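June, bench notes, walk-in clinic side

Picking this up where I left off before the rash clinic took over my whole morning. The peak flow meter check is done and I'm really pleased with it! All 40 of the Jutell meters went through the bench pump, three blows each at the low, middle and high settings. Two read low at the top setting and went in the red bin. The rest sat well inside the band we agreed on, even the old ones with the scratched scales that I was sure would fail.

Horácio Teixeira built the pump adapter out of a bit of stiff tubing and a Drerkeo coupling and it seals so much better than the taped one. No hiss at all. I'd like two more of those, one to live in the drawer and one for the Jerkville office, where they're still doing this by comparing one meter with another (!).

Numbers, so I don't have to dig for them:

- middle setting, lowest reading 390, highest 410, target 400
- top setting, the two rejects read 655 and 660, everything else between 690 and 728
- low setting, all fine, didn't write down the spread and should have

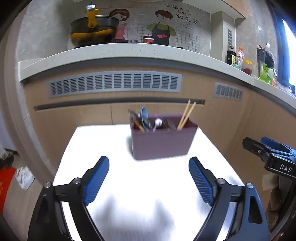

## Mouthpieces

The cardboard ones from Hamdan are a snug fit on the new meters and a sloppy fit on the older ones. On the older body you get a small leak at the collar if the patient holds the meter by the tail end, and it costs them real liters. I tried it on myself six times and got a lower reading every time I held it badly. Great little finding, and it might explain the two asthma patients whose readings dropped between visits while they felt perfectly well.

For now: older meters get the plastic adapter first, then the cardboard piece. Hussam Saliba is going to put a green dot on each one that needs it. He asked if we should just retire them. I say keep them until fall, they read well and we're short during allergy season as it is.

## Thermometers

Moved on to the ear thermometers after lunch. Water bath set to 40 C, then let it sit until the reference probe stopped moving. It took far longer than I remembered, 42 minutes with the lid on. Next time start the bath before the meters, not after.

First three probes agreed with the reference to within 0.2. The fourth read 0.6 low, I cleaned the lens with an alcohol wipe, let it dry, and it came right back up to where it should be. Lovely. So before anyone sends one out for repair - wipe the lens, wait for it to dry, try again. I've written this on the inside of the cupboard door in big letters.

Still don't like how the blackbody cup sits in the bath. It floats a bit and tips when you press the probe in. Horácio thinks a ring of lead-free solder around the base would hold it down. Worth a try, he has some at home.
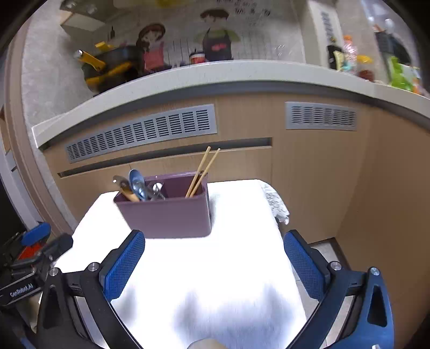

Utensil caddy on the white table.

Things left over:

1. Redo the low setting on the peak flow meters and write down the spread this time.
2. Ask Hamdan if they make the mouthpiece in the wider size.
3. Weight for the blackbody cup.
4. Remaining ear thermometers, then the two forehead ones from the front desk.
5. Hussam wants to learn the pump. Yes please! He can run the low setting with me and then do the Jerkville meters by himself.

Pump is unplugged, bath is drained, red bin is labeled. The log sheet is in the blue binder behind the tab for breathing tests, and the serial numbers of the two rejects are on the back of it in pencil.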